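Bin clearance and cable routing: the rules we settled on

22/02/2020

Neelam Yadav asked me last month to write down the working rules for bin picking cells that we have been passing around by word of mouth at Brorkosholm. I had a page of notes, Sławomir Krawczyk had a longer and angrier page, and the two disagreed in several places. What follows is the merged version, with my reasons where I remember them. It covers small research cells: one arm, one or two open bins, a table, people walking past. It does not replace a risk assessment. If you are putting a cell on a factory floor, start with ISO 10218 and ISO/TS 15066 and come back to this later, if at all.

Terms first. By "bin" I mean an open container with rigid walls. By "clear height" I mean the lowest point of the tool, measured from the bin rim, at which lateral motion outside the bin is allowed. By "wrist envelope" I mean everything that rotates with the last joints, including cables, fittings and whatever is tied to them. Most of our arguments came down to somebody leaving the cables out of the wrist envelope.

Clear height

The clear height is set in the cell configuration and read by the planner. It is never typed into a task script. We had scripts in the Plakham repository that carried their own value, copied from a cell with a shallower bin, and the result was a bent fingertip and a lost afternoon. The rule now is that a script requesting lateral motion below clear height gets rejected before the arm is enabled. Kernel, our scheduler, does the check. It takes nearly 9 seconds on the old controller and people complain about that. The check stays.

Inside the bin, lateral moves are allowed at reduced speed with the force limit active. The limit applies to the tool as fitted, so changing fingers means redoing the payload identification. Do this even if the new fingers look the same as the old ones. Zalewska fingers from different batches have differed by 36 grams, enough to shift the baseline on a light tool.

Wall approach

A finger that closes next to a wall will sooner or later be commanded into the wall. Sloped walls are worse than vertical ones, as the collision model is often a plain box and the free space at floor level is smaller than the box says. Model the slope. If you can't, shrink the box until its footprint matches the floor, and accept that you lose some reach near the rim.

Keep a margin of 5 mm between the outer face of the finger and the modeled wall. Sławomir wanted more. With more, anything that rolls to the foot of the wall becomes unreachable, and then somebody reaches in by hand while the arm is enabled, and I would sooner accept the occasional scrape.

Fixing the bins

Bins move. A gripper that pushes on a wall with a modest force will walk an unclamped bin across a table over a few hundred cycles, and the calibration goes with it. Every bin is fixed at two points at minimum. Bar clamps are fine for a research cell. Put them where the bins meet if there are two, so that one pair holds both. The clamps go in the collision model, handles included, in the position they are left in. Re-measure after anybody loosens them.

Check the bin pose at the start of each run. We touch off on two corners and compare against the stored values. If the difference is larger than the margin above, the run does not start.

Cables

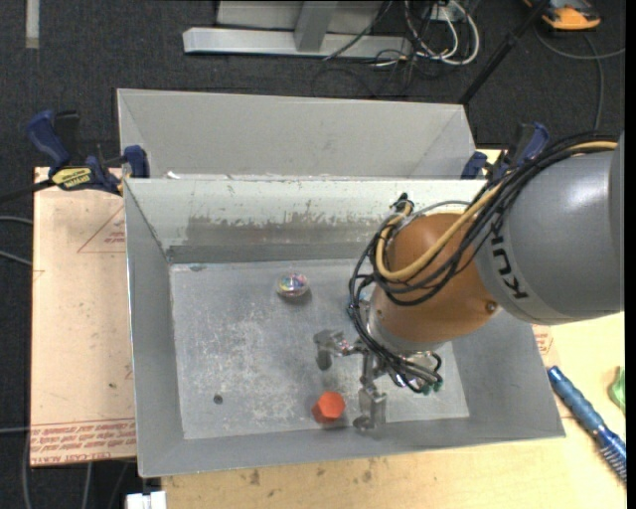 External cables are part of the moving system and get the same attention as the joints. Route them so that there is a loop at each joint they cross, large enough for the full programmed range of that joint and no larger. A loop that is too tight pulls on the connector. A loop that is too big catches on a bin rim or a clamp handle. Jog each joint to both programmed limits by hand, at low speed, with a second person watching the cables and nothing else.

Set software limits on the wrist rotation before the first automatic run. The planner does not know about cables and will happily choose the long way round. We found one cell that had been winding in the same direction through an entire data run in July, 1515 cycles, and had stopped only when a connector let go.

The table

Anything within reach of the arm is either in the collision model or off the table. Tools and brushes are the usual offenders – they get put down between runs and stay there. The person who presses start looks at the table first. This is the one rule on which the two lists agreed word for word.

Open points

We have no agreed interval for replacing fingertips. Neelam is logging wear per cell and will propose a figure. The rule on hand entry during a paused run is also unsettled – until it is, treat paused as enabled and open the protective stop before reaching in. Corrections to me, please, with the cell name and the controller version.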